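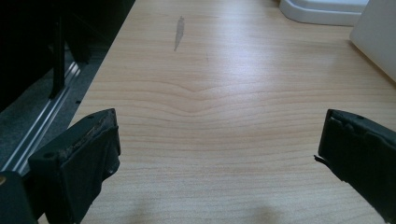

## Entretien des tables : les marques grises

Plusieurs d'entre vous ont écrit à propos des petites traînées grises qui apparaissent sur les plateaux clairs de la salle Moon. Elles ressemblent à du graphite ou à une salissure séchée. Sur un bois aussi pâle, la moindre trace se remarque, même quand le reste du plateau est propre.

Abrehet Jemal a essayé plusieurs méthodes en juin dernier et voici ce que nous en avons retenu.

Commencez par une gomme blanche ordinaire, passée dans le sens des veines, sans appuyer. Si la marque vient d'un crayon, elle part en quelques passages. Sinon, prenez un chiffon doux à peine humide avec une goutte de savon neutre, puis essuyez tout de suite avec un chiffon sec. L'eau ne doit pas rester sur le plateau, surtout près des bords.

N'utilisez pas d'éponge abrasive ni de poudre à récurer. Elles enlèvent la trace mais laissent une zone mate, visible dès que la lumière arrive de côté. L'alcool ménager est à éviter aussi tant que Gadisa Hadgu n'a pas vérifié la finition des tables.

Si la marque résiste, laissez-la et signalez-la dans le cahier posé à l'entrée, avec le numéro de la table. Gadisa passe une fois par mois et s'occupe des cas difficiles. Les demandes pour les tables de la salle Gilberg se notent dans le même cahier.

Pour les travaux au crayon gras ou au fusain, des sous-mains sont rangés dans l'armoire du couloir, étagère du bas. Merci de les remettre à plat après usage. Une nouvelle commande de chiffons doit arriver dans 7 jours environ ; en attendant, les anciens se lavent à 60 degrés, sans adoucissant.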